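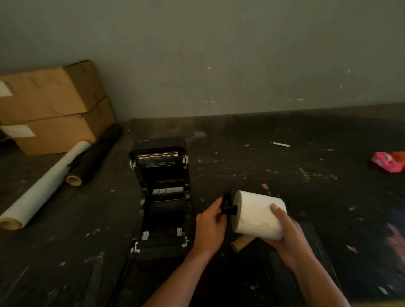
Drorkent adds shared mailbox rules to its Skarnance mail filter

I've been running the filtering team at Drorkent long enough to know which complaint lands in my inbox first on a Friday. It's the shared mailbox one. Somebody in accounts releases a message from quarantine, somebody else in accounts blocks the sender, and by lunch they're both on the phone to their admin asking why the invoice keeps vanishing.

So I'm really pleased to say that Skarnance now handles this properly! Starting in March, every shared mailbox gets its own allow and block list, separate from the lists of the people who open it. If two people disagree, the block stays in place until an admin picks a side, and both of them get a short note saying so.

We tried it out first with Pruranska, who run 319 mailboxes (20 of them shared, and boy, are those busy). Their admins asked for one thing we hadn't planned – a log of who released what, with the time next to it. We liked the idea so much that it's going to everyone. You'll find it under Quarantine, then History, and you can export it as a plain text file if you'd like to keep your own copy.

A few practical bits. The update is free for all current customers and needs no new software on your side. Old personal lists stay exactly as they are. Each shared list holds up to 200 entries for now, and whole domains count as one entry, so most teams should have plenty of room. If you buy Skarnance through Baloch, your switch-on date will come from them, so please ask there first.

I'll be answering questions myself on the customer call, Friday at 10 a.m. Bring the odd ones – I like those best.

Mostafa Lahlou
Head of Mail Filtering, Drorkent

Press contact: Drorkent press desk, extension 1224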